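Progress report to Hernham, second period, ending January
Project: Evaluation of the Fliletti tabletop arm kit for small catering kitchens
Prepared by Shabani Makori, Lyimo

1. Where the work stands

The evaluation is running two weeks behind the plan we sent with the grant application. The kit arrived late and the first power supply was faulty, and Fliletti replaced it without charge. Everything on the purchase list has now been delivered except the spare finger set. Josphat Were has finished the setup and the safety checks, and the arm has been in daily use for most of the period.

The question you are paying us to answer has not changed: can a kitchen with no engineering staff buy this kit, put it together, and get useful table work from it within a month? Our answer so far is a partial yes. Assembly is within reach of a careful person with the manual. Teaching the arm new tasks is harder than the sales material suggests.

2. Tasks covered this period

Plate pickup
We collected 704 attempts by hand guidance, of which 600 were clean enough to keep. The rest were dropped for operator error or lost video from the wrist camera. The plates are a shallow, dark gray type with a thin rim, which we chose to give good contrast against the white table. The rim sits low, so the fingers have to come in close to the surface, and the approach height took several days to settle. Josphat now starts each attempt with the fingers open wide and the plate ahead of them.
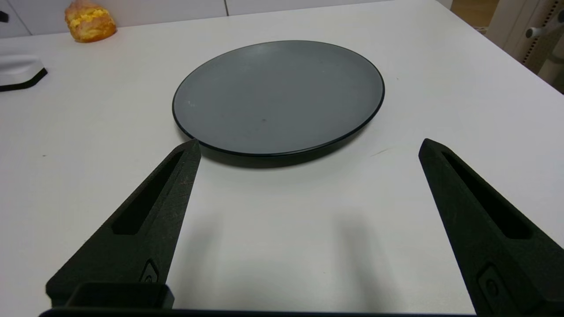 Bread transfer
This task moves one bread item onto a plate. We have 200 attempts so far against a target of 700. Grip force is the open issue. The kit has three preset levels, and the middle one marks soft rolls. The lowest level holds them but lets go if the arm turns quickly. Fliletti support has told us that finer control will come in a later software release and would not give a date.

Table clearing
Not started. We propose to move this to the next period and to reduce it to plates only.

3. Notes on the kit

The fingers grip well on dry dishes and wipe down easily, but the recessed slots along their faces collect crumbs and need a brush. For a working kitchen we would want a smooth cover over them. We have asked Fliletti whether one is planned.

The manual is clear up to first power-on. After that it refers to menu names that do not match the current software. Josphat has written a four-page correction sheet, which we will attach to the final report.

Calibration drifts if the arm is left on overnight. Restarting it on Monday morning and running the short calibration has been enough to fix this.

We also looked at the Eletti service plan, which covers remote support and replacement parts. Response by email was good. Phone support was not available during evening hours, when many caterers would need it.

4. Budget

Spending is within the approved total. The delayed spare fingers will be charged to the next period. We are not asking for additional funds.

5. Next period

Finish the bread transfer attempts. Repeat plate pickup with a white plate, to see how much the result depends on contrast. Have two people from outside the team assemble the kit from the box using only the manual and the correction sheet.

We would like your agreement to the reduced table clearing task before that work begins.

Lyimo | Project reports | Contact the project office | Back to top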